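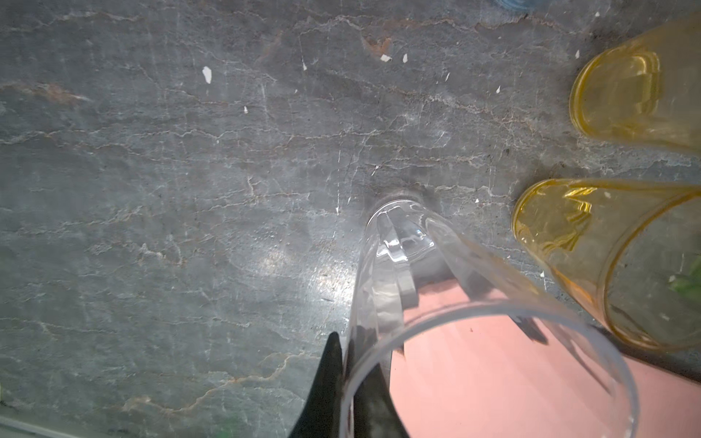 Cup cell, February: Livura fingers against the Sivar set

Home | Notebook | Cell log | Parts | People | Archive

Starting again from where the last entry trailed off. The question on the table is which fingers stay on the arms. We have the Livura fingers, slim and pointed, which came with the arms, and the Sivar set, wider, with a soft face, which cost more than I wanted to admit on the purchase form. Everybody who walks by has a favorite and none of them have had to change a fingertip screw at nine in the evening.

Test is the usual one. Cups on and off the pink tray, one arm working, the other holding still and pretending to be useful. Same start pose each time, same closing force to begin with, no touching up the cups between attempts unless one goes over. A grasp counts if the cup leaves the surface upright and goes down upright. A cup that gets shoved two inches and then picked up counts, but it gets an S in the margin. There are a lot of S's in the margin.

Livura first. They go down between cups nicely. When two rims nearly touch there is hardly any room, and a narrow tip can find what there is. The trouble comes at the other end of the job: a narrow tip on a ribbed wall sits either on a rib or in a groove, and it doesn't tell you which. On a rib the cup turns as it lifts. I raised the closing force one notch and the turning stopped, and then the cup walls started to flex, so I put it back. Filed under things I have now learned twice.

Sivar after lunch. They hold like they mean it. Nothing turned. They also need a parking space the width of a small bus, and in a tight group the approach pushes the neighbor before it reaches the target. I widened the opening, which made it worse, then narrowed it, which made it worse in a new direction. The best setting I found is written on the tape on the controller, and if you have removed the tape please put it back.

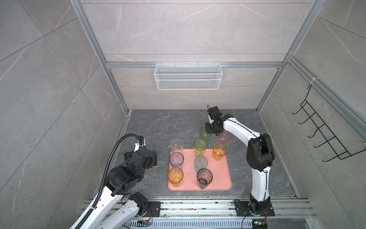

Weidong Feng

Second session, picking up at 2:40. Notes on the controllers, as these got mixed up with the finger results last time and I had to throw out a page.

Both arms are on the Jestingate boards again. The Luangrath controller is back in its box with the lid on. It was smooth, I will give it that, and the teaching screen was pleasant to look at. It also had an opinion about every path I gave it, and rounded off the last bit of each descent. With a wide open floor I would not have cared. Coming down over a cup, the last bit of the descent is the whole job.

For the record, the Jestingate settings I ended on:

Loop period left at default.
Descent speed half of what the manual suggests.
Force limit one notch under where the walls flex.
Wrist camera exposure fixed. Do not leave it on auto.

That last one took up most of an hour. The stone floor throws glare back up at the wrist camera, and on auto the exposure drifts every time the wrist tilts. Clear cups then fade into the background and the detector starts proposing grasps on the reflection. It was very sure of itself. I have worked with people like that. With the exposure fixed it does worse on the dark cups and far better on the clear ones, and the overall result is steadier, so fixed it is.

The fixed camera over the cell has no such mood swings but it has its own blind spot: when the right wrist goes in over the tray it covers whatever it is about to pick. Merging the two views helps up to the moment you need it most. I tried moving the hover point up and back, so the fixed camera gets one clean look before the wrist leans in. It adds time to each cycle and I think it is worth it. Left arm parked out to the side throughout, gripper empty.

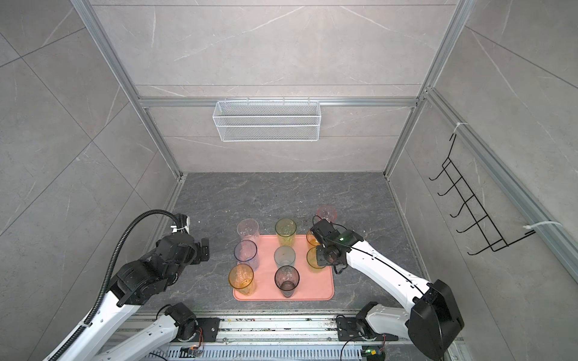
Anneke read the draft of this over my shoulder and wanted to know why I was comparing fingers at all when the approach angle was different for each set, and whether the Sivar set would look so clumsy if it came in steeper. She also pointed out that a run with the cups spread farther apart would say more about grip, and a run with them close together would say more about access, and that I had been averaging the two and calling the result "performance."

Fine. She is right, and I have split the table. Spread layout and tight layout are now separate columns, with the angle written next to each run. The old combined column is crossed out with one line so you can still read it and feel bad for me.

Attempts so far, all layouts, both finger sets, counting back to the start of the cell: 2650. Of those, 1805 were with the Livura fingers, mainly for the reason that they were already screwed on. The Sivar total is 793. The missing 49 were logged with the finger field blank, and I have a fair idea who left it blank, having recognized the handwriting as my own. Those stay out of both columns. Before anyone compares success rates, look at how lopsided that is.

Steeper approach with the Sivar set: tried it on the spread layout only. Less pushing, and the wrist housing comes closer to the arm's own link than I like, so I stopped short of the angle she asked for. Needs a proper check of the joint limits before I go the rest of the way. I would rather do that with the arm powered down and a coffee in hand. 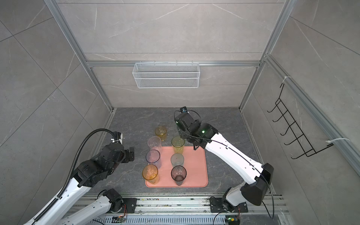 The other thing to sort out is cable drag. The left arm has the thick corrugated conduit, the right one the thin cable, and they do not behave alike at the wrist. With the conduit, small rotations come back a hair short, as if the arm has thought about it and decided that was enough. I can tune it out for one pose and it returns at the next. So a finger result from the left arm can't be laid next to one from the right arm and called the same experiment. All of the split table is right arm for now.

To do, in no order:

- Joint limit check for the steep Sivar approach.
- Tight layout, Sivar, right arm, until the column is less embarrassing.
- Make the finger field required in the log so it refuses a blank.
- Ask Livura whether the pointed tips come with a soft sleeve. If they do, half of this page was unnecessary.
- Reroute the conduit on the left arm, or at least move the tie and see what changes.
- Sweep the rail.

Leaning Livura for tight, Sivar for spread, which is a useless answer if you only want to own one set. Not changing anything on the arms until the tight column is filled. If you need the cell before then, write down what you moved.

Filed under: Grippers & End Effectors, Bench Notes
Print this entry | E-mail this entry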